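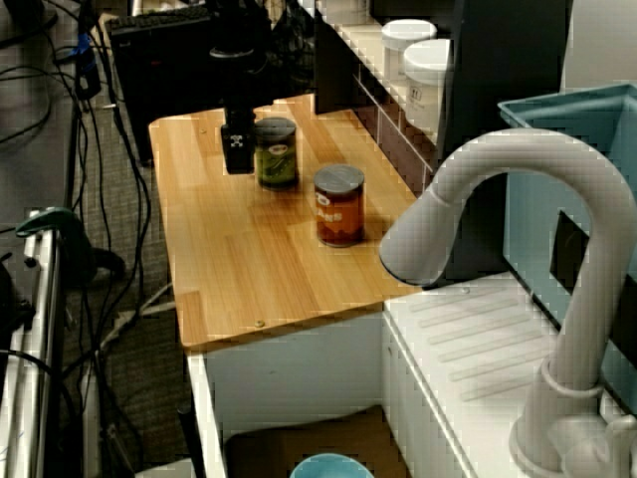
Tin can (food storage)

A tin can, often just called a tin in Britain, is a sealed metal container used for keeping food and drink at room temperature for long periods. The name goes back to the thin coat of tin that was once laid over iron, and later over steel, to stop it rusting. Plenty of modern tins have a coat of lacquer inside instead, and a good many are made of aluminium, but the old word has stuck and most households would be sorry to part with it.

Shape and size

The commonest form is the cylinder, which stands steadily, stacks well and has no awkward corners for a spoon to miss. Small tins holding 142 or 200 grams are popular for fish, sweetcorn and tomato purée, while larger ones of 700 grams and upwards are bought by bigger families and by anybody who makes soup in earnest. The ends are joined to the wall by a folded seam, and that little raised rim helps one tin sit on top of another.

Labels

Most food tins wear a paper label wrapped right round the body, although printed metal is also used. Colour does a great deal of the work here, as a cook in a hurry tends to reach for the green one or the orange one long before reading a word of the lettering (and quite often gets it right!). In the kitchenware handbook he wrote for the Janville Museum of the Home, Fahad Warraich describes shoppers who could pick out their favourite brand from the far end of an aisle, and who were thoroughly put out when it changed its colours.

Keeping tins at home

Tins like a cool, dry cupboard, well away from the cooker and from the damp that gathers near a sink. Older stock is best moved to the front when new shopping is put away. A slight dent in the side is usually harmless, but a tin that bulges, leaks or is badly dented along the seam should be thrown out unopened. Leftovers are better tipped into a lidded container and kept in the fridge.

See also: Tin opener; Larder; Food label; Kitchen worktop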